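Grulia Kitchen Cloth, grey
Made by Davau Textiles

The Grulia is a plain cloth for the kitchen bench. Use it for drying up, for wiping down, or spread out under the dishes when the rack is full. It comes in one colour and one size, and has a hanging loop sewn into a corner.
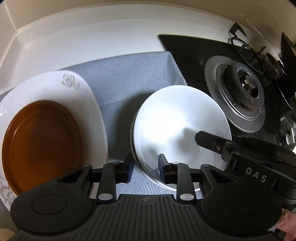 On the benchtop, beside the cooktop.

We changed the hem in December. The old one was a single fold and it puckered after a few hot washes. The new hem is folded twice and sits flat — a small change, but customers had asked for it. The loop is now stitched through the hem as well.

Cloths from the earlier batch are still sold at our Coughlan shop at a lower price. They're the same fabric.

Washing

Wash before first use, on its own or with other greys. Warm is fine for everyday washing, hot if it has been near meat or oil. Skip the fabric softener, as it leaves a coating and the cloth won't soak up much afterwards. Line dry or tumble on low. Expect it to shrink a little in the first wash.

Bleach will take the colour out in patches. For tea and curry stains, soak overnight in cold water with a spoonful of washing soda. 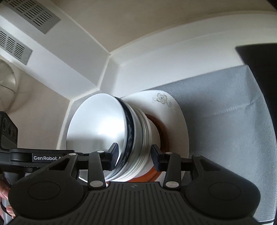

Sizes and packs

Fibre: 92 per cent cotton, the rest linen
Pack: 2 cloths or 6 cloths
Colour: grey
Item number: Grulia 17

Orders

Sold online and through Fleletti Homewares. Unwashed cloths can be returned to either — please keep the paper band on.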